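Cable drag on a tethered humanoid, one arm high
Home and Shared Workshop Builds > Walking and Standing

Flolard
Posted Sunday

Following on from my last thread. The humanoid now stands at the desk and does its reaches without me holding the frame, but I still have trouble with the tether. When an arm goes up past the head the torso twists towards the shelves by a small amount, and the hand at the desk ends up off target. I logged 121 reaches this week and 11 missed by enough to matter. All 11 were with the other arm raised.

The cables leave from the upper back and run across to the shelving side. One loose cable goes along the floor. Two from the desk end of the room, one with the bottle and one in the crouch:

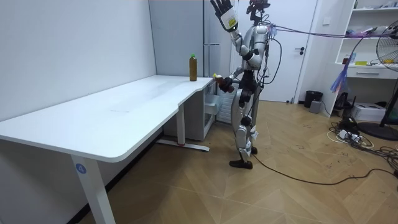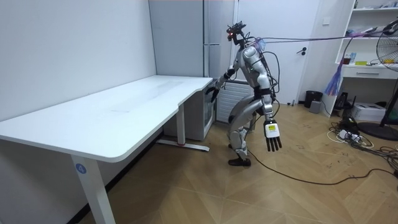 I have tried slackening the bundle and it made no difference I could measure. Next job is either an overhead line or moving the power supply closer. Has anyone done the overhead version in a room with a normal ceiling?

Jomari
I would leave the cables alone for now. Your waist joint is giving before the tether does. Lock the waist in software, run the same reaches and see if the 11 goes down.

Forkness
Disagree with Jomari. I had the same twist on mine and it was the cable. Purple sleeving is stiffer than it looks, and a bundle going off sideways at shoulder height is a lever. Mine goes up to a hook in a joist and down again with 40 cm of spare.

Jomari
Yours is half the weight, so the cable matters more.

Forkness
Half the weight and half the cable. Hang a luggage scale off the bundle and read it. Takes a minute.

Dumitrescu
Whichever it is, get the power strips off the floor before it starts taking steps. I lost a connector that way in August.

Flolard
Fair point about the strips, they are going up on the wall. I don't want to lock the waist for good as the low reaches need it, but I can do it for one run.

Forkness, is your hook rated for the full weight if it falls, or only the cable?

Forkness
Only the cable. Separate strap for falls, on its own bolt. Don't share them.

Jomari
Agree with that part.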